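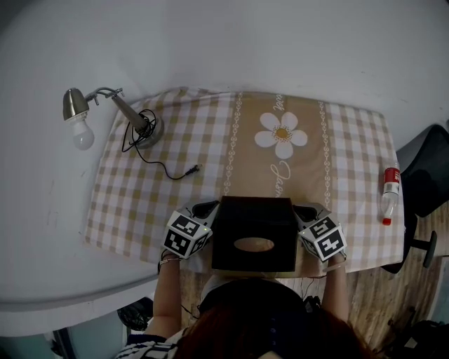

# Recording Tabletop Tasks with Hand-Held Grippers: Operator Procedure

This procedure applies to every operator who records two-handed tabletop tasks for the Skultau program, whether at the Ranberg site or at a home station. It replaces the short instruction sheet issued in May. Questions about its contents should be sent to Deisy Palomino, who maintains the document.

## 1. Before you begin

Operators must have completed the introductory session and have a signed task card for the object they intend to handle. A task card names one object, one starting position and one finishing position. Do not record a task without a card, even as practice, as practice recordings have been uploaded by mistake in the past.

Set aside enough time to finish the full set. A standard set is 14 recordings of the same task. A set may be paused between recordings, but it should be completed by the same person at the same table.

## 2. Preparing the table

An ordinary household table is suitable. Tablecloths are permitted, including checked and printed ones, provided that the cloth lies flat and does not slide when an object is pushed across it. Press down on the cloth with an open palm and try to move it. If it moves, secure it underneath with clips or tape.

Everyday items such as a lamp or a drink bottle may remain on the table. The following rules apply to them:

- Leave at least 200 mm of clear surface on each side of the task object.
- Keep bottles closed. A bottle lying on its side must not be able to roll into the working area.
- Lamps must stand without support. If a lamp is not in use, unplug it and keep the cord out of the path of both forearms.
- Do not add or remove items in the middle of a set. If something has to be moved, end the set and start a new one.

Cables under the table should be kept clear of the operator's feet and of the chair. Check this while seated - a cable that looks harmless from a standing position can still catch on a shoe.

## 3. Checking the grippers and markers

Each gripper carries a cube printed with black-and-white patterns. The position of the gripper is worked out from these patterns, and a damaged face can spoil an entire set.

1. Wipe each face of both cubes with a dry cloth. Do not use cleaning fluid.
2. Look for scratches, lifted corners and fingerprints across the black areas.
3. Confirm that the left and right grippers are in the correct hands. The letter on the handle must match the task card.
4. Close and open each gripper five times. The fingers should meet evenly and release without sticking.
5. Push long sleeves back so that no fabric can fall over a cube.

Thin bracelets and watches may be worn if they sit below the cube and do not touch it. Loose bangles, hanging charms and long necklaces must be removed. Operators with long hair should tie it back if it is likely to fall in front of the headset when they lean forward.

## 4. Fitting the headset

Place the strap across the back of the head and tighten it until the headset stays in place when you look down at the table and up again. It should not be tight enough to leave a mark. Sit at your normal working distance before making the final adjustment.

Check the preview before the first recording of each set. Both cubes must be visible when your hands are in the starting position. If one is hidden, move your chair first and adjust the headset only if that does not help.

## 5. Handling the object

The instructions in this section are written for light, box-shaped objects, such as a tissue box. Separate cards are used for glass, food and anything weighing over 800 g.

1. Begin with both grippers resting on the table, one on either side of the object. Hold still for two seconds.
2. Bring the grippers in together. Contact should be made on opposite sides of the box at nearly the same height.
3. Apply only enough pressure to keep the box from slipping. The sides of a cardboard box must not bend inward.
4. Lift, turn or slide the box as the card directs, at a steady pace. Keep the cubes facing outward as far as your wrists allow.
5. Set the box down fully before opening the grippers. Return both to the table and hold still again.

Keep your fingers off the object at all times. If you touch it with a bare hand, discard the recording and repeat it. A dropped object is treated differently: keep recording, pick it up with the grippers if it is within reach, and mark the recording "drop" afterward.

## 6. Breaks and personal comfort

No operator may record for longer than 40 minutes without a break. Soreness in the wrist or thumb is a reason to stop for the day and must be reported to the site lead. Chairs should allow the forearms to reach the table without raised shoulders. Armrests may be used between recordings but should not restrict the elbows during one.

## 7. Privacy

Home operators are responsible for what can be seen and heard in the room. Before each set:

- Remove letters, medicine packaging, bank cards and family photographs from view.
- Switch off or turn away any screen.
- Tell other members of the household that recording is about to start.

If another person enters the recorded area, stop at once. The recording is to be deleted at the station and must not be uploaded for later editing. Names printed on furnishings or clothing are acceptable unless they identify a member of the household in full.

## 8. Closing the set

Review the first and last recordings at normal speed. Confirm that both cubes can be followed from start to finish, then enter the task card number and the count of any discarded attempts in the Bodarbridge log. Sets with more than four discarded attempts should be noted as such but do not need to be repeated.

Return the grippers to their case with the fingers closed and the cubes facing the foam. Charge the headset overnight. Sets uploaded by noon on Monday are included in that week's review; later uploads are held for the next one.

Form 210, for damaged or missing equipment, is kept in the lid of the case.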